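Prenditell Grasp Planner: Frequently Asked Questions

What does Prenditell do?
It takes wrist camera images and returns a ranked list of grasps. It does not move the arm. Your own controller does that.

Which grippers work with it?
Any two-finger gripper with a URDF file. Suction cups are not supported yet.

How fast is it?
A plan takes 34 ms on our test machine. The first call after startup takes 1092 ms while the model loads.

Why does the planner return nothing for my object?
Usually the score threshold is too high. The default is 54. Lower it in small steps and check the log after each run.

Does it handle close-up views?
Yes — version 2 was trained mostly on them. Both views below are from the wrist camera.
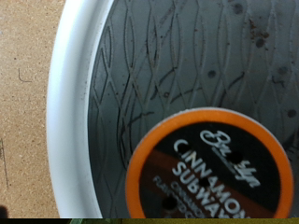
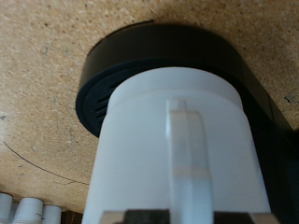 Can I use my own camera calibration?
Yes. Put the file in the config folder and restart the planner. If the grasps all land off to one side, check that the units are meters.

Where do I report a bug?
Send the log and the config file to Niamh Nic Giolla. For license questions — including school licenses — write to Mortimer Whitfield.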